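How I Sort the Junk Bin (Without Losing a Whole Evening)

I keep one big metal bin for everything that has no home, and I let it fill up until I can't stand it. Then I sort it. I've done it this way since we moved to the Lanham place, and I've finally got it down to a routine I don't hate. 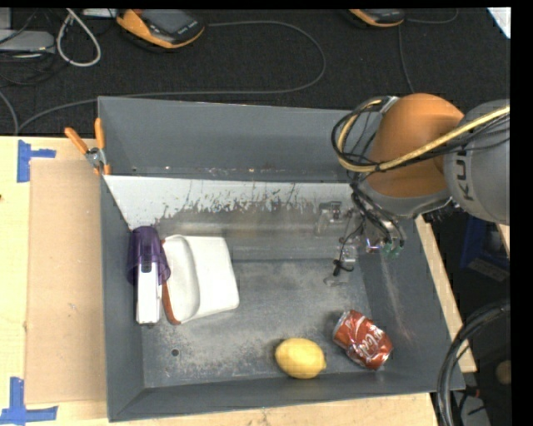 The first rule is to do it while the pile is still small. I used to wait until the bin was heaped, and then I'd spend two hours digging and get cranky and shove half of it back in. With just a few things in the bottom, I'm done before my coffee gets cold.

What you'll need: a trash bag, your recycling tub, a dish rag, a little dish soap, and a tray or a clear piece of counter. I use an old Delitz baking tray that's too warped for cookies now.

Step 1. Food comes out first. A lemon can roll under things and stay there for a shockingly long time (ask me about March). Give it a squeeze. If it's firm with no soft spots, rinse it, dry it and put it in the fridge. If it's soft but smells fine, juice it today and freeze the juice in an ice cube tray. Anything fuzzy goes straight to the compost.

Step 2. Now the cans. Even a flattened soda can has a dribble left in it, so tip it over the sink before it goes anywhere. Check whether your town wants them crushed or whole! Ours takes both, but my sister's return machine in Odwood spits out anything dented, and she had a whole sack of them refused.

Step 3. Cups and other plastic. Pull apart anything that has slid inside something else. Long skinny things love to end up in cups, and you don't want to run the whole bundle through the dishwasher. I hand wash the see-through colored cups in lukewarm water — the dishwasher turned mine cloudy.

Step 4. Dustpans, scoops, trays, whatever flat plastic pieces you've got. Tap them out over the trash first, then go along the ridges with a soapy rag. An old toothbrush is great for the corners. Stand them on edge to dry so water doesn't sit in the low parts.

Step 5. Wipe the bin itself. My neighbor Volodymyr Prokopenko repaints his every couple of years, but I can live with scratches and worn paint. Warm water, a drop of soap, then a dry towel right away, especially along the bottom edges where rust likes to start. Skip the steel wool. I tried it once and took off more paint than dirt.

Then put the keepers away before you sit down. I mean it — a tray of clean stuff on the counter turns into a second junk bin by bedtime.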